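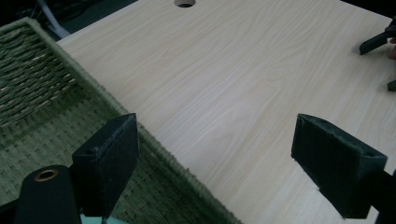
Jul 6, 2025. Second day of the natural dye trial, red cabbage and onion skin. I came in on Sunday because the alum bath from Friday should not wait until the week begins. The onion skin bath gave a good gold colour on wool, but on cotton it is pale, near to the colour of the board with the wavy grain beside the green woven basket. I hoped for something deeper. Sowmya thinks the cotton was not scoured well enough, and I agree with her. The water beads on the fabric in some places, so there is still wax in it.

Bath details, for whoever repeats this:

- Onion skins 119 g, tap water 2000 ml, simmered 37 minutes, then strained through muslin.
- Alum at 12 per cent of fibre weight. The scale in the Durnberg room drifts, please use the other one.
- Red cabbage bath kept separate. It was purple in the pot and went grey-blue on the wool after rinsing.

Aishwarya asked if we can fix the cabbage colour with more alum. I don't believe it, the colour changes with the acid of the water – even a little vinegar turns it pink. I put one skein in the window and one in the drawer, to compare in January.

For the cotton, I will scour again with washing soda, one hour at low boil, and then rinse until the water is clear. Stripes such as the two blues on the white cloth would be nice to get one day, but for this we need indigo and a lot more patience. 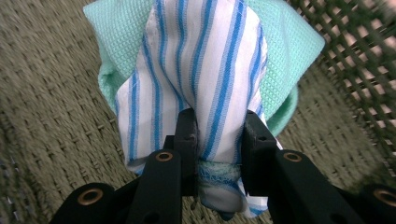

## To do next

- Scour the cotton again, 33 g washing soda.
- Ask Sowmya for the Iyengar notes about tannin before alum.
- Label the jars! Two of them have only "Over" written on the lid and I can't remember which bath it was.
- Buy onions – the skins are finished.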